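Arm freezes when the wrist turns over the cutting board — force limit or cable?

Clotilde Lebrun

I'm having the best time with this project, so please don't take this as a complaint! I have an arm mounted at the edge of my kitchen counter in Nurnham, and I'm teaching it to move toy food between a plate and a tray. It does beautifully until the wrist has to turn over the cutting board. Then it stops dead with a joint torque fault, and I have to clear it and start over.

What I know so far: it only happens on the turn toward the plate, never the other way. It happens with an empty gripper too. I'm using the Kamano controller software with the torque limit at 3000 (whatever units those are, the manual is shy about it). If I raise it to 4000 the fault goes away, and I got 6 clean runs in a row last night. I was thrilled, but my brother says I've just taken the battery out of the smoke alarm.

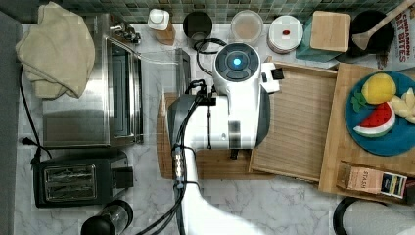 The gripper cables run back along the arm with a loop near the top. I put that loop in myself back in November and I was pretty proud of it. Could it be the cause? And is 4000 okay to leave in place?

Demetrius Oyelaran

Your brother is right, put it back to 3000 before you do anything else. That limit is what stops the arm when it meets something it shouldn't, and that could be your hand.

Then the fun part, because one-way faults are lovely to track down. I'd bet on the cable bundle. When the wrist turns one way the loop opens up, and when it turns the other way it gets pulled tight, so the joint ends up fighting its own wiring. Here's how I'd check:

Power off, hold the arm so it can't drop, and turn the wrist slowly by hand through the same move. Feel for the spot where it gets stiff. If your brakes lock with the power off, use the hand-guide mode at low speed and keep a finger on the stop button. Look at whatever is clipped along the lower part of the arm too. I once had a clip that let the cable slide one way and grabbed it the other, and it took me 3 evenings to spot it!

If it's tight, give the loop more slack and run the whole move slowly before you go back to full speed. Check the cable jacket for flat or shiny places while you're in there.

Idris Yorath

Could be payload settings. Mine did this when I changed grippers and forgot to enter the new weight. Halliday has a calibration guide somewhere, I don't have the link.

Comments

Paraskevi Petridis: Payload is worth a look, but I'd expect that to show up in more than one direction. Cable first.

Clotilde Lebrun: It was the loop!! Stiff as anything near the end of the turn. I moved the clip, gave it more slack, and it's running at 3000 with no faults so far. Thank you both — my brother is unbearable now.

Ayman Haddadin: Same fault on my Wistis arm, trying this tonight.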